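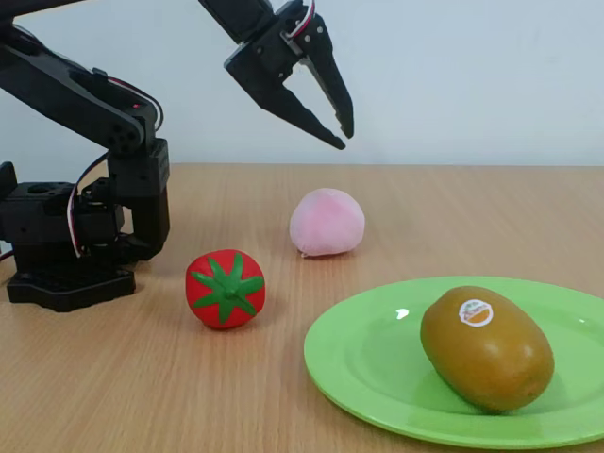
Nenik Table Items is a collection of written records on small food items and soft household objects set out on domestic tabletops. It was compiled by the Tresard Household Objects Group to support work on everyday naming, grouping and placement vocabulary. The unit of record is a single arrangement, meaning whatever stands on one table surface at one moment, entered with its surface and background. Three food items in a loose triangle on a light wooden tabletop, with a plain pale wall behind, would be entered under layout code T (triangle), surface code W2 (light wood) and background code P (plain). Codes are assigned by a cataloger and checked by a second reader before release.

Summary

Name: Nenik Table Items
Version: 2
Records: 1,593
Item categories: 19
Language of labels: English (American spelling)
Format: one comma-separated file for records, one for categories, and a plain text glossary
Maintained by: Tresard Household Objects Group

Contents of a record

Each record carries an arrangement number, a surface code, a background code, a layout code and a list of items. Every item has a category, a color term, a size term and an optional free-text note. Color terms come from a short list of common words. Catalogers were asked to write "pink" or "green" and to leave shades such as "coral" to the note field.

Size terms are relative to the other items on the same table and should not be compared across records. An item entered as large in one arrangement may be entered as medium in another.

Item categories

The 19 categories fall under two headings, food and household. Food covers whole fruit, whole vegetables, bread and pastry, wrapped sweets and similar small goods. Household covers soft balls, cloths, cups, small boxes and other objects commonly left on a table alongside food. The full list is given in the categories file.

Edible goods and imitation food share the same categories. The material field separates them where the cataloger was certain, and is otherwise set to "unknown". Version 1 had a separate category for play food, which was withdrawn after the Orbán review found that two readers often disagreed on it. Users who need the distinction should filter on material – and should expect a large share of unknowns.

Layout codes

L: items in a line
T: items in a triangle, regular or loose
C: items in a cluster, touching or nearly touching
S: items spread with no clear pattern
X: single item

The loose triangle was the subject of most queries during checking. Where one item stands far from the other two, the glossary directs catalogers to use S. A triangle does not need equal sides, and its orientation on the table is not recorded.

Preparation and checking

Cataloging was carried out in the Bonik workroom between January and April. A subset of 400 records was coded a second time by a reader who had not seen the first coding, and disagreements were settled by discussion. The settled value is the one published. The earlier values are kept in the disagreements column for that subset only.

Soft objects required the most correction. "Ball", "pompom" and "plush" had been used interchangeably in the item notes, and these have been brought under the category soft ball, with the original word retained in the note field.

Known limitations

Light wooden surfaces are heavily represented, and patterned tablecloths are rare. Plain backgrounds outnumber all others combined. The food categories reflect what was readily available in local shops and should not be taken as a survey of household diets. Partly hidden items are entered only where the category could be determined, so item lists may be shorter than the true contents of a table.

Intended use

The collection is suited to vocabulary studies, the testing of labeling guidelines and the teaching of basic cataloging practice. It is not suited to nutritional analysis, the estimation of portion sizes or any assessment of freshness. The records contain no weights.

Corrections

Correction requests should state the arrangement number, the field concerned and the proposed value. Requests affecting a whole category are held for the next version. Changes to single records are listed in the file changes.txt, with the previous value shown beside the new one.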